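Report of the visit to the Stisdale Commercial Laundry and Linen Service
Prepared for the Regional Hospitality Training Network

## Purpose

Members of the Network visited the Stisdale plant in March at the invitation of its operations manager, Torunn Holmgren. The visit formed part of the current review of the housekeeping units, in which linen handling has received less attention than room preparation and guest service. The party was led by Joaquim Meireles and included Adanech Tamiru, Zbigniew Michalski and Da-eun Ban.

The plant processes linen for hotels, aged care homes and two regional hospitals. It occupies a former cannery beside the rail line and employs 80 people across 3 shifts. Hospital and hospitality work are kept apart from the receiving dock onward, and the party was asked to choose one stream to follow from beginning to end. Hospitality was chosen, with a shorter look at the hospital side after lunch.

## Receiving and sorting

The party arrived at 7.30 am, when the first trucks were being unloaded. Soiled linen comes in by cage and is weighed, logged against the customer account and sent to the sorting floor. Sorting is done by hand. Ms Holmgren explained that most avoidable damage begins at this point, or earlier, when hotel staff use towels to wipe up floor polish or shoe cream. Stained pieces are set aside for a second wash, and the customer is told if the quantity in a given week is unusual.

Foreign objects remain a serious concern. The sorting team keeps a register of items found, among them room keys, cutlery, hearing aids and razors. Mr Michalski asked whether customers were sent the register, and was told that a summary goes out each quarter. The party considered that an extract would make useful teaching material, and Ms Holmgren has agreed to supply one with customer names removed.

## Washing and finishing

The two tunnel washers were in operation throughout the visit. Water from the final rinse is recovered for use in the first compartment, and heat is drawn from the waste water before it is discharged. The dosing programmes are set by the plant's own technician and reviewed whenever a customer changes its linen.

Colour was discussed at some length. White linen still makes up most of the hospitality volume, but a growing number of customers are asking for coloured towels and throws, which must be washed in separate batches and at different settings. The plant assigns colours to departments for several of its customers: blue for pool, grey for gymnasium, green for treatment rooms. Coloured pieces cost more to process and are harder to replace singly, as a new towel seldom matches the older ones beside it on the shelf.

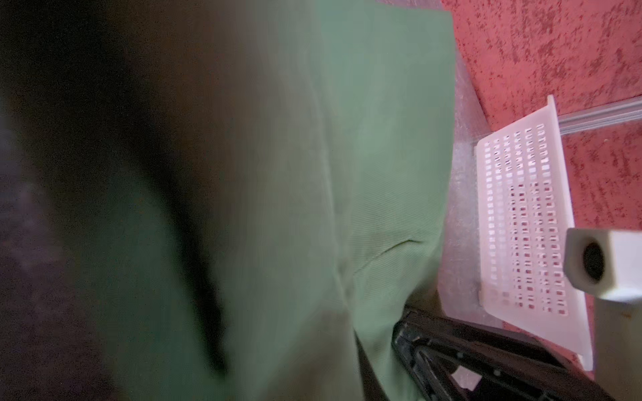 Da-eun Ban remarked that students are taught to fold long before they are taught to look at cloth, and that she would gladly give up an hour of folding practice for an hour spent on weave, weight and wear. Ms Holmgren agreed, adding that new employees at Stisdale spend their first week at the inspection tables for the same reason. They learn to tell a pulled thread from a tear, and a twill from a plain weave, before they are placed on a finishing line.

The flatwork ironers handle sheets, pillowcases and table linen. Towels are tumbled and then folded by machine, with a person at each station checking for stains and frayed hems. Rejected pieces go to one of four bins: rewash, mend, downgrade or rag. The mending room, which has two sewing machines and one full-time mender, repaired 667 pieces in the month before the visit. Ms Tamiru spent most of the late morning there and has written separate notes on hem repair, which are available on request.

## Hospital stream

Access to the hospital side was limited to the viewing corridor. A full wall divides the soiled area from the clean area, and staff do not cross between them during a shift. Clean linen is wrapped before it leaves the building. Members noted the clear floor markings and the placement of hand basins at every doorway.

## Tracking and supply

Stisdale has recently moved its stock records to Peken, a software package that follows each cage from dock to customer. The office staff spoke well of it, although the driver schedules are still kept on a whiteboard — a practice the dispatch supervisor defended with some vigour.

## Matters for follow-up

Mr Meireles thanked the management and staff on behalf of the Network. The following points were agreed before the party left at 2.15 pm.

- Ms Holmgren will provide the register extract and a small set of rejected pieces for classroom use.
- Ms Ban will draft a one-hour session on reading cloth, for trial with the next intake.
- Mr Michalski will ask whether student groups may visit, and in what numbers. The plant's present limit is 12 visitors, with closed shoes and hearing protection required.
- The cost of coloured linen will be added to the purchasing module.

Travel claims should be sent to the Network office with receipts attached. Parking at the plant was free of charge.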